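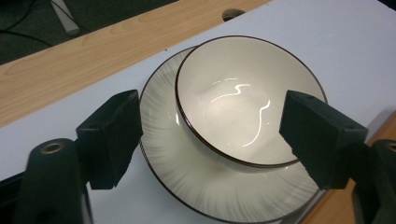
Cream bowl with a brown rim, on its saucer.

The Hokilel Benevolent Society received the application of Jeanine Lambrechts on 27 February 2021. She requested permission to resign from a post that, according to the Society's records, had been abolished in November of the year she was born.

The matter was assigned to Akash Bhatt, Deputy Registrar at Trurnatgate. He wrote to inform her that a person could not resign from a post that did not exist. She replied by return mail that she had been paid for it for 20 years, and enclosed 300 pay slips, several of them signed by him.

Mr. Bhatt examined the signatures. They were his. He had no memory of them. 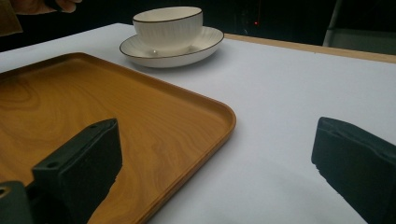
Serving tray with a wood-grain finish.

He traveled to the Chauke office, where the applicant received him at her desk and served tea. He asked what her duties had been.

"I answer letters from the Deputy Registrar," she said. "There were none until this year."

Mr. Bhatt recorded the statement in full. He then asked whether she would consider remaining until his inquiry was complete. She asked how long that would take. He consulted the regulations and said that no limit was given.

Miss Lambrechts withdrew her application and poured him a second cup.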